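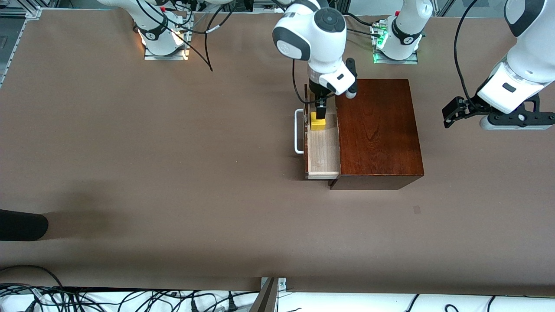
Pemer: home wood finishing records

Pemer is a plain-text collection of notes on finishing timber at home. It covers oils, waxes, shellacs, stains and varnishes, what they went on over, how long they took to dry and how the colour looked a month later. If you've ever stood in the shed with a rag in one hand trying to remember what you put on the last bookshelf, you're the reader we had in mind!

What's in it

There are 450 records in this release. Each one is a single finish on a single piece or offcut. Of those, 389 have drying times filled in for every coat, and 123 have a follow-up note from a month or more after the last coat. The follow-ups are our favourite part (the blackwood ones especially, there's some lovely writing in there) and we'd love more.

Files

records.csv: the main table, one row per record
coats.csv: one row per coat, joined on record_id
timbers.txt: the timber names we use, with common alternatives
recipes.txt: 88 home-mixed finishes, with parts by volume
notes/: the longer write-ups, one text file each

Columns in records.csv

record_id: a short code, never reused
timber: a name from timbers.txt, or "unknown" (please use unknown freely, a wrong guess causes far more trouble)
prep: final sanding grit, plus anything else done to the surface
finish_type: oil, wax, shellac, stain, varnish or mixed
coats: the number of coats
sheen: matte, satin or gloss, judged by eye
colour_before and colour_after: free text
place: indoors, shed, verandah or outside
month: month only, we don't keep the year

Where the records came from

Most began as paper cards at the Jellgate tool library, where members jot down what they used before they bring the sanders back. A second batch came from the Akanda woodworking group, who had been keeping a wonderfully messy spreadsheet of their own. We typed up the cards as written, then tidied the spelling and changed all the measures to millilitres and grams. The Pullach cards are still in a box and will go in the next release.

Things to watch for

Colour words are a mess and we've left them that way. One person's honey is another person's amber, and "mahogany" on a card nearly always means the stain and has nothing to say about the timber underneath. Check the timber column before you draw anything from it.

Drying times from the shed in January run very short. Filter on place and month together if you're comparing products.

Shellac is over-represented. The Akanda group are mad for it, and fair enough.

Safety

Rags soaked in linseed or other drying oils can heat up and catch fire by themselves. Lay them flat outside to dry, or put them in a metal tin of water with the lid on. Don't treat anything in recipes.txt as food safe unless you've checked the ingredients yourself.

Adding a record

Copy template.csv, fill in what you know and leave the rest blank. Half-finished records are welcome, and so are failures! Sticky varnish, blotchy pine, wax that went white in the grain, send it all. New recipes need parts by volume and the name of the solvent.

Licence

Free to use, share and change with credit to Pemer. The next release is planned for May.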